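Re: [tidepool-l] Anyone else getting blobs at Badside?

Date: 2022-12-03

On the blobs, a member at the north end of the list wrote:

> Went down to Badside at the low tide and the gully under the old
> slipway was full of clear jelly things, grape sized, with lines
> running down the sides. They didn't sting. My kid held one up to
> the light and it had a sort of glitter going up and down it. Are
> these baby jellyfish? Are they eggs of something? The man in the
> bait shop says they are "sea snot" and come every year, but he
> also says that about the tourists.
>
> Also, should I be worried about the dog, who ate one.

Taking the dog first, as I assume the dog would want. If what you had is what I think you had, the dog has eaten a mouthful of seawater with a very thin wrapper. I'm not a vet, and if the dog is off its food or drooling you should call one, but comb jellies have no stinging cells to speak of and very little else to speak of either.

Because that's my guess: comb jellies, and from the grape shape and the lines, sea gooseberries. They are not baby jellyfish. They aren't even close relatives of jellyfish, whatever the name says. They sit in a group of their own, and people with far better microscopes than mine have been arguing for years over whether that group or the sponges split off first from the rest of the animals. I have seen this argument clear a room.

The lines your kid noticed are eight rows of tiny hairs fused into little paddles, or combs. They beat in waves and push the animal along, mouth first. The glitter is not the animal lighting up. It's ordinary daylight being split by the combs as they move, the same way you get colors off a soap bubble. Plenty of comb jellies can make their own light as well, usually blue or green, but you need the dark for that, and the sea gooseberry in particular is generally said not to bother. If you saw rainbows in the daytime you saw the combs.

A living one in the water also has two long tentacles which it can let out to many times the length of its body and then reel back in. They're sticky, not stinging. It fishes with them, for copepods mostly, then wipes them across its mouth like somebody finishing a plate of ribs. Stranded ones have usually pulled them in or lost them, so you get the grape and none of the fishing gear.

I spent an evening going back through the old Priltness shore log to see how often they turn up.

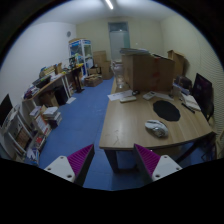

The log is a mixed blessing. It begins well, with columns, and by the second winter it's mostly remarks about the parking. But whoever kept it did write down jellies, and the entries for December are better than I expected. The biggest single one is 253 gooseberries along the strandline after two days of onshore wind, counted by a person who evidently had nowhere to be. Another December has 89. Then there are years with none at all, which could mean no gooseberries or could mean it was raining. The log does not distinguish.

There's also an entry that says simply "1704, lots". I took this for a count for most of an hour, and was very impressed, before I noticed that the rest of that page gives times on the 24-hour clock. So: lots, at four minutes past five, in December, in the dark. Draw your own conclusions. I've left it out of the spreadsheet.

What I'd say from all this is that the bait shop is half right. They come most years, they tend to come in with the wind, and they aren't snot. A lot of them in one gully doesn't mean there's anything wrong with the water. They can't swim against much of a current, so they collect wherever the current drops things, and the slipway gully collects everything. I've found three left gloves in there.

A few things that could be confused with them, for those keeping notes:

Salps. Also clear and about as exciting on a plate, but barrel shaped and open at both ends, often joined in chains. No combs. They are closer kin to you than to any jellyfish, a fact best saved for family dinners.

Small true jellies. Bell shaped, with a rim, and usually something hanging from the middle. Some of these do sting, so look before you let a kid pick them up.

Lobed comb jellies. Same combs, same glitter, but bigger and floppier, with two flaps at the mouth end. They fall to pieces if you look at them firmly. If somebody gets a whole one at Badside I'd very much like to hear.

Fish eggs. Much smaller, and often stuck together or to weed. Nothing that beats.

If you want to see one properly, don't pick it up with your fingers. Dip a clear jar under it, fill the jar to the top and let it settle for a few minutes out of the wind. A black card behind the jar helps enormously - without it you'll be looking at a jar of water and feeling foolish. I use an old Pameo pickle jar, the 5 inch one, as it has flat sides and doesn't turn the animal into a funhouse mirror. Wash out the pickle first. Then wash it again. Put the animal back in the sea when you're done, because they do badly in jars, and they will not survive the ride home however carefully you hold the thing on your lap.

Photos are hard. The camera focuses on your thumb. Turn the flash off, light the jar from the side and take a short video instead; the combs show up far better when they're moving.

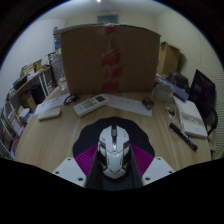

What to send in

If you find more, the useful things to write down are the place, the date, the state of the tide, which way the wind had been blowing the day before, and a number or an honest "lots". Clock times in a separate column, please. I have explained why.

Size helps too. Measure top to bottom and ignore the tentacles, if there are any. A coin beside it is fine as long as you tell us which coin.

I'm also after anything from Jacobs, on the far side of the point. The log has nothing from there at all and I refuse to believe the gooseberries are avoiding it. My theory is that the path is steep and the log keeper had knees. Mine aren't much better, so if somebody younger is walking that way over the holidays, take a jar.

And do let us know about the dog.

--
tidepool-l: shore life, strandings and mild disagreement
To leave the list, send a blank message with "unsubscribe" in the subject line. Replies go to everybody, so think first.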